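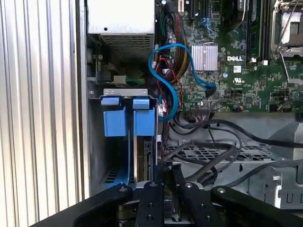

Fig. 1. Gripper over an open Dell desktop. The blue handles belong to the drive rails.

Unit 9: Shop-floor chores, part 2 - desktop teardown

Reading before the session: the Jarkanham task sheet and section 4 of the Drereck cell manual.

9.1 The task

Refurbishers take in desktops by the pallet. For each unit a worker opens the case, pulls the drive, unplugs the cables, and sorts the parts. The question for this unit is which of those steps a single arm with a two-finger gripper can do without help.

9.2 Rigid parts

Drive rails are a favorable case. The handle is a plastic block of known size, its color stands out against the metal cage, and it moves along one axis. Position error of a few millimeters can be absorbed by compliance in the fingers. The hard part is clearance: the gripper has to fit between the cage and whatever hangs next to it.

9.3 Cables

Cables are the unfavorable case. In Fig. 1 a blue SATA cable curves along the edge of the motherboard, and a tied bundle of red, black and yellow power leads runs beside it. Neither shape can be taken from a CAD model. The planner must estimate it from the camera view, and the estimate goes stale once a finger touches the cable. Connectors add a second problem - many must be pulled straight, and a latch, if there is one, must be held down during the pull.

9.4 Results from the Prurstead trial

The trial logged 1,753 attempts on 128 desktops. An attempt is one step on one machine. Drive removal was the most reliable step, cable unplugging the least. Most failures fell into two groups: the gripper closed on the cable instead of the connector body, or a neighboring lead was caught during withdrawal. Force limits stopped the arm in both cases.

9.5 Exercises

1. List the contacts the gripper must avoid when reaching for the right-hand rail handle in Fig. 1.
2. Hong's rule allows one regrasp per connector. State when a second regrasp would be justified.
3. Estimate the cycle time at which a cell with one operator for 4 arms breaks even with manual teardown. Show your assumptions.

Exercises are due before Unit 10.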